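Sorting the parts shelf, box by box

5th January

The shelf with the old computer parts has been on my list since May. Most of it came from the Abernathy clearance, which I bought as one lot and never unpacked properly. I started on it after lunch and got through the power supplies and the first of the cartons.

Power supplies first. I sort them by rating, then by connector type. The lot runs from 373 W units, an odd figure that Trelov seems to have used for one product line only, up to the usual 500 W. Anything without a readable label goes in the scrap pile. I don't guess ratings, and I don't open the cases.

The wiring takes up more room than the units do. On a non-modular supply every lead is fixed at one end, so the harness has to be stored with the unit. My method is to straighten the leads, fold them to the length of the case and put one strap at the middle. Two straps hold better but put a sharp bend near the grommet. Tight coiling does the same thing.
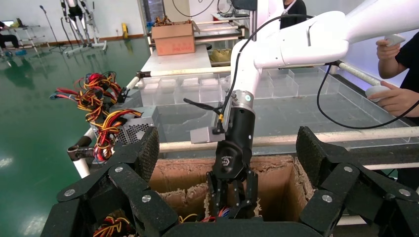

Open carton with shredded packing and a few wires, power supply and its leads to the left.

Cartons are next. Old ones get reused until the flaps tear through at the fold. Torn edges alone are fine if the base is sound. I press on the base with a flat hand and retape it along the seam and across both ends.

Shredded paper fill is cheap and I have a lot of it, but it hides small parts. Before throwing any out I go through it by hand, over a tray. Loose wires go in a separate bag, sorted by length: under 80 mm is scrap, 80 to 90 mm is kept for jumpers, and longer pieces are kept if the insulation is intact. Color doesn't matter to me at this stage.

For storage I have settled on clear bins with a label on the short side. The Storton ones stack squarely, and the lids are sold separately, so check before ordering. I write the connector types on the label and leave the date off.

Still to do: drive cables, fans, and a bag of screws with at least two thread types mixed together.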